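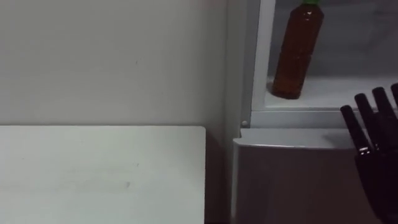

The black hand at the open refrigerator compartment in the Lasteretti test kitchen.

Lasteretti has put its kitchen robot back on the refrigerator job after a service that replaced three finger cables and moved the machine's parking spot, the company said on 23/02/2021.

The robot, which the staff call Skullgate, has been opening and closing the same refrigerator since November. The job is simple on paper. The machine opens the upper door, reaches in for a bottle, and shuts the door again. By the end of January the grip had started to drift, and the hand was letting go of the door before the swing was complete.

Benedek Magyar, who looks after the cell, traced the problem to stretched cables in the fingers. The supplier, Bozsik, recommends checking them every 1,000 grips. Magyar now does it every 250.

"The door is what wears them out," he said. "A bottle weighs very little. A door pulls back at you the whole way around."

For setup, a single bottle goes upright on the compartment floor, near the left side and close to the front lip. Magyar uses the small round knob at the left end of the rail as a reference when he lines up the head camera. If the knob shows up in the wrong place, he corrects the base before he touches the arm settings.

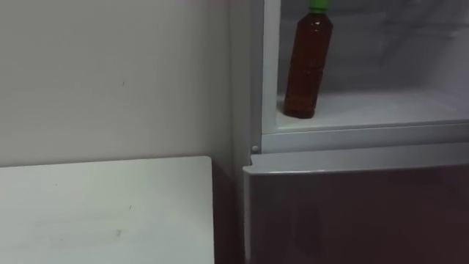
Parking spot moved

The base used to stand square to the refrigerator. It has been shifted 9 inches toward the table, and new floor marks have been put down for the wheels. From there the arm can follow the door through a wide swing without the elbow locking near the end.

The control software, Limero, needed a new door path to go with the new spot. Magyar recorded it at low speed with one hand on the stop button, then ran it again at the normal rate.

He has also changed the daily check. The joint screws on the fingers get a turn with a hand driver every morning, and the connector on top of the wrist is pushed home and tugged. The cable behind it has to hang in a free loop. If it pulls tight when the hand goes out to the door, the run is called off until it has been routed again.

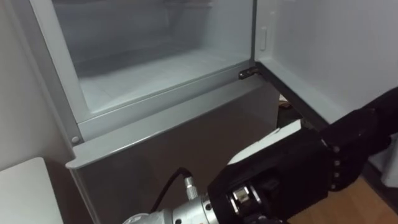

Ildi, commenting on the company's page, asked whether a softer pad on the fingers would do more for the cables than checking them four times as often. Magyar replied that pads are on order and will go on the two outer fingers first.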